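Ticket 437
Subject: Flunelel strip, switch light flickers, cuts out when charger plugged in
Opened by: Itzel Bautista
Status: open, then closed, see bottom
Category: power / bench tidy

Opened 11 am
Purple Flunelel power strip at the marble-look table. Light on the switch flickers. Plugged in the laptop charger, strip went dead, charger light off too. Flipped switch off and on, came back, dead again a few minutes later. Was in the middle of tidying up the table so I'd rather get this sorted before everything goes back in its spot. Not urgent urgent but I need the outlets by tomorrow.

Support reply
Hi Itzel, thanks for the ticket. Please unplug the strip at the wall and leave everything off it. Is it plugged straight into the wall or into an extension? How long is the cord? Any discoloring around the outlets?

Itzel
No discoloring. Cord is 135 cm per the label. It was going into a Lulden extension, the flat kind, under the table. I know. Wall outlet is too far for the cord to reach with the strip where I like it.
No smell, no buzzing. Strip is unplugged at the wall now.
Table pic attached. 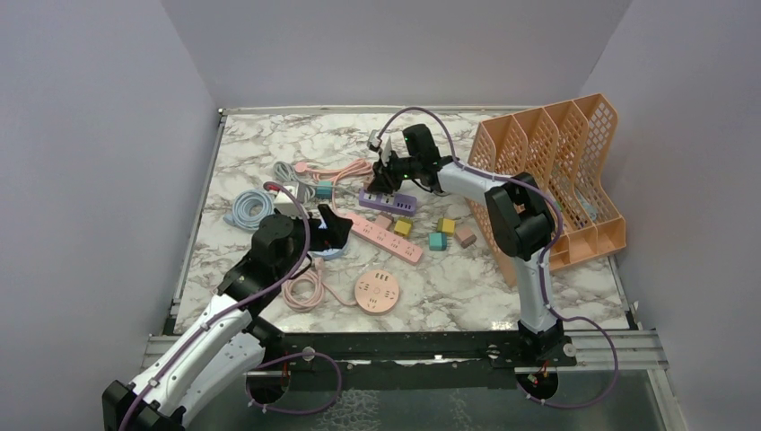 Can I keep using the Lulden extension if the strip itself turns out fine?
Please retire it. A strip should go straight into a wall outlet, and if the cord doesn't reach, get a strip with a longer cord or move the table closer.

Itzel
OK. Extension is coiled up and in the discard bin. Moving the table is not happening, it's leveled and I'm not doing that again. So longer cord or the strip lives closer to the wall for a while.

Support reply
Understood. Tests, in this order please:
1. Strip into the wall outlet directly, nothing plugged in, switch on, leave it 11 minutes. Note the light.
2. Same again with a plain desk lamp in the outlet nearest the switch.
3. Lamp moved to the far outlet.
4. Charger only, no lamp.
Stop if anything gets warm. Write down what you see even if it seems boring.

Itzel
Test 1 — light steady, no flicker.
Test 2 — lamp fine, light steady.
Test 3 — lamp blinks when I touch the plug. Pushed it in harder, stopped blinking. Pulled it a hair, blinks again. Plug feels sloppy in there, the other outlets grip way better.
Test 4 — charger in the nearest outlet, fine. Did not try it in the far one after test 3, figured you'd say no.
Nothing warm at any piont.

Support reply
Right call on test 4. Sounds like the contacts in the far outlet are worn. That would explain the charger dropping out, though the whole strip going dead is more likely the extension. We don't repair strips, please don't open it. Cut-off tag goes on it and it comes out of use. Replacement request raised, Zutmont catalog, longer cord, same number of outlets. Color will be whatever they have.

Itzel
Don't care about color. OK maybe a little, purple was easy to find in the mess. Can I get 2? There's another strip by the storage shelves that's older than this one.

Support reply
Yes, 2 added. Please leave the old one by the shelves switched off until the new one is in.

Itzel
New ones here, both gray. One is at the marble-look table, straight into the wall, cord run along the back and clipped. Ran the lamp through every outlet, no blinking. Charger on for the whole aftrenoon, no drop. Second one in by the shelves, same tests, same result. Old strips tagged, in the discard bin with the extension. Can someone come empty that bin, it's full.
OK to close.

Support
Closed. Bin pickup logged separately.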